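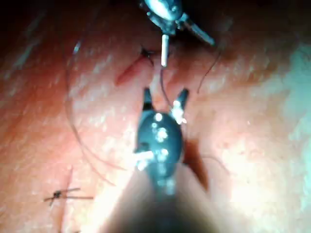
Two instruments, one knot tied at the top of the cut and another down at lower left, as seen from the wrist camera.

I promised you all a suturing update back in the spring newsletter, and then I went quiet, so thank you for your patience (and for the nudging emails, Ibsa Wolde, I did read them!). The short version is that the Zenus project finally has a result I'm happy to talk about, and it has to do with thread.

Most of you know how we started. We recorded 2826 short clips of people stitching by teleoperation and trained a policy to copy them. It learned to line up the needle pretty fast. Thread was another story, because thread goes wherever it likes. It drapes, it loops, it wanders off behind a tool, and a little arc of slack on the left side of the view looks an awful lot like a hair when the focus is soft. Our first policy would reach for the wrong thing, close its jaws on nothing and then carry on as if it had a grip. I watched that happen so many times that I started talking to the monitor.

So Tekle Gidey suggested we stop asking the policy to do everything in one go. The new version, which we've been calling Cundel, makes a guess at where the thread runs before it moves. It keeps 4 guesses alive at once and drops the ones that stop matching what the wrist camera sees. If they disagree too much, the arm waits, backs off a bit and looks again. It's slower, and I won't pretend it's fun to watch, but the empty grabs went way down.

We ran 116 knots with each version, same thread, same lighting, same starting positions. The old policy finished fewer than half. Cundel finished all but 3, and two of those were on runs where glare off the jaws washed out one side of the view. I'd love to tell you we have a fix for glare. We have a roll of matte tape and a lot of opinions.

Next up is tension. Right now we judge how tight a knot is by eye, after the fact, and the policy gets no say in it. Tekle wants to estimate the pull from how the skin moves around the stitch, and I think that could work, though short hairs and creases are going to make the tracking messy. We'll be trying it through the rest of August, and if you have old clips with good close-ups of knots being pulled down, please send them my way.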